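Chapter 6
Choosing a First Task

The arm you wired up in Chapter 5 can now open and close its gripper on command. In this chapter you give it a job at home. Start with laundry. Cloth is light, it forgives a poor grip, and a dropped sock breaks nothing.

Saimi Lahtinen built her Tutareo arm on a shared bench in January and set the closing speed at 60 for every test. Keep yours there too — faster settings come later. Before you power up, measure the space between the machine and the nearest cupboard. You need 300 mm clear on the gripper side.

Run the first approach with the fingers open and the drum stopped. Watch the wrist camera view as you go.

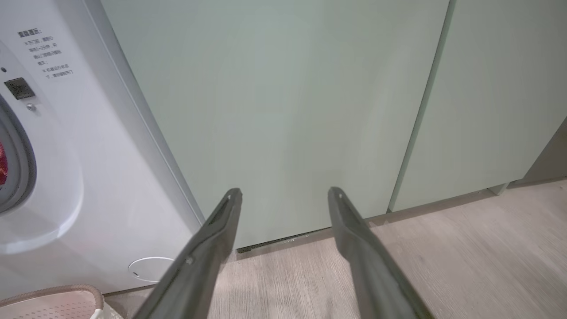
Figure 6.1 Wrist camera view with the fingers open, washing machine and pink basket at left.

Note how much of the view the fingers take up. Mark that area in your software now, so it is ignored when you look for cloth in Section 6.2.

© Skulthorpe Press. Contact the publisher | Back to top

Comments

Omid Jalali: Is the 300 mm measured from the wrist or the fingertips?

Nazanin Moradi: Wrist. I got it wrong too and scratched a door.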